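Ticket: Teleop demos, drive caddy insertion, recordings rejected
Queue: Rondeck cell support
Opened by: Osvaldo Barbieri
Status: Resolved, with grumbling
Component: Brollari hand controller / Endale recorder

Summary

Recorder throws out most of my insertion demos with "contact phase too long." Removal demos record fine. I am told the policy needs 50 good insertions before training is worth starting. I have 2.

What I'm doing

Driving the arm by remote control from the Brollari controller. Start above the case, caddy already in the gripper, come down to the drive cage, line up, lower it in, let go, back off. A person does this without putting down their coffee. I do it with my tongue sticking out and one foot off the floor.

What happens

Everything is fine until the caddy touches the cage. Then the arm goes soft, I push a little more, it goes nowhere, I push a little more than that, and it arrives all at once. The recorder sees a long stretch of contact with no motion and marks the whole thing as bad. I can't fault its taste.

Already tried

Restarted the recorder. Restarted the controller. Lowered the speed scale on the controller from 50 to 20, which gave me the same failure with better suspense. Swapped the caddy for another one of the same type. Tried it left-handed.

Reply from support

Please don't change the speed scale again until we've looked at the rest, and put it back to 50. Two things to check:

1. Is the wrist force reading zeroed with the caddy and drive in the gripper, or with the gripper empty?
2. Is the approach straight down, or are you coming in at a slant and correcting on contact?

A still from the fixed camera at the cage would help with the second one.

Osvaldo

Zeroed with the gripper empty, at the start of the shift, like the setup page says. As for the slant, I would have sworn it was straight. I would have sworn a lot of things before I had to watch my own demos played back.

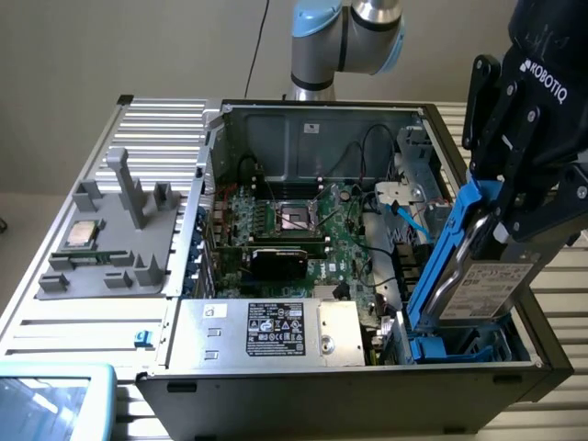 Caddy and drive going into the cage, fixed camera view.

Reply from support

Thanks, useful. I can't judge a degree or two of tilt from a still, so please read the tool angle off the controller just before contact and post it. In the meantime, re-zero while holding the caddy and drive. The setup page was written for the memory module task, where the part weighs next to nothing. With a 3.5-inch drive in the fingers, the controller thinks it is already pressing on something and starts softening the arm early. That would match your "goes nowhere, then arrives."

Osvaldo

Re-zeroed with the load on. Big difference. The arm no longer faints at first touch. Ran 20 attempts and the recorder kept most of them, which is a sentence I haven't been able to write since April.

Tool angle before contact was 2 degrees off vertical, every single time. So I am consistent, at least. The robot would have learned my slouch perfectly.

Reply from support

Turn on the vertical lock in the Hudine panel once you're over the cage. It holds the tool angle and leaves you the three directions of travel. Turn it off again before you back away, or the recorder tags the exit as a separate task.

Please also delete the earlier rejected runs from the Endale folder — the trainer skips them, but the disk doesn't.

Osvaldo

Lock is on, old runs deleted. I did forget to turn it off once and now own one very short recording of a brand new task called "leave."

Count at end of shift: 49 accepted. The last one got rejected because I let go of the controller to scratch my nose. I'll do it first thing tomorrow and then you can have your training set.

Reply from support

Got the last one, 50 accepted, training job is queued. Setup page now says to zero with the part in the gripper. Closing.

Osvaldo

Can the page also say it in bold?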